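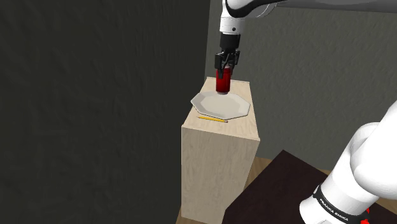 Red can, octagonal plate, tall cabinet.

1 October 2018

The City of Drelbridge has published its new rules for speaking at council meetings, and I have read all 32 pages, which I suspect puts me in a small club.

Until now, if you wanted to tell the council something, you wrote your name on a clipboard by the door and waited. You might wait through a rezoning hearing and two proclamations, but eventually you got three minutes at a microphone that buzzed. I have done it four times. Once I got a sidewalk fixed. The other three times I got thanked.

Under the new rules you register online by noon the day before, through a portal built by a company called Altel. The portal wants your address, your topic, the agenda item it relates to, and a summary of up to 400 characters. I tried it on Saturday with a complaint about the Vlachou Street bridge. The bridge isn't on the agenda, so the form wouldn't let me pick an item, and without an item the Submit button stays gray. There is a help link. It takes you to the top of the form.

If your subject isn't on the agenda you can ask to have it added, using a separate form, at the clerk's window, between ten and two on weekdays. I work weekdays. So do most of the people who drive over the bridge, that being more or less why they are on it.

The city's reasoning is on page 6, and I want to be fair to it. The March meeting about the Fleltetti warehouse site ran until 1:15 in the morning. There were 358 people signed up to speak in a room that doesn't hold anything like that many, and the line went down the stairs and out past the bike rack. I was in it. A man ahead of me ordered a pizza and finished it before we reached the door. Some people shouted. One person sang. The council members looked like passengers on a delayed flight, and I did feel for them, a little, somewhere past midnight.

But that was one meeting. The one after it had five speakers, and two of them were there about the same raccoon. You don't need a portal for that. You need a longer evening every few years when somebody wants to put a warehouse next to an elementary school.

What bothers me most is the section on bags and signs. Signs are banned from the chamber, and bags will be checked at a table in the lobby, which means paying someone to sit at it. The budget note says $4000 for the table and the staffing through the end of the year. I would love to know how that splits. It could be a very nice table.

The rules get a vote next week. They are on the agenda as item 9, so for once the form will let me choose something. I have my summary written. It was too long, and I had to cut the part about the pizza.

If you live here and want to speak too, register before noon the day before the meeting. The portal logs you out after ten minutes and doesn't save anything, so type your summary somewhere else first and paste it in.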